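Questions I get about the table shop

Do you take custom orders?
I do, but only 3 at a time, because it's just me and a small garage in Povwood. If the list is full, send me your measurements anyway and I'll write when a spot opens up.

What finish do you use?
Mostly hardwax oil, two thin coats. I used varnish for years and got tired of sanding it all back whenever somebody set down a hot mug - oil you can touch up yourself in an afternoon.

Can I pick my own boards?
Please do! Some people want straight, quiet lines and others want the big pointed arches, so come by after 4 p.m. and we'll dig through the stack together.

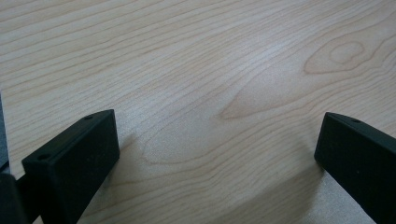 How do I clean it?
Damp cloth, then a dry one. Skip the spray polish (it leaves a film that I then have to scrub off).

Do you deliver?
Within 190 miles, yes. My friend Salim Chege drives the van and he'll carry it up the stairs too, if you ask before he's parked.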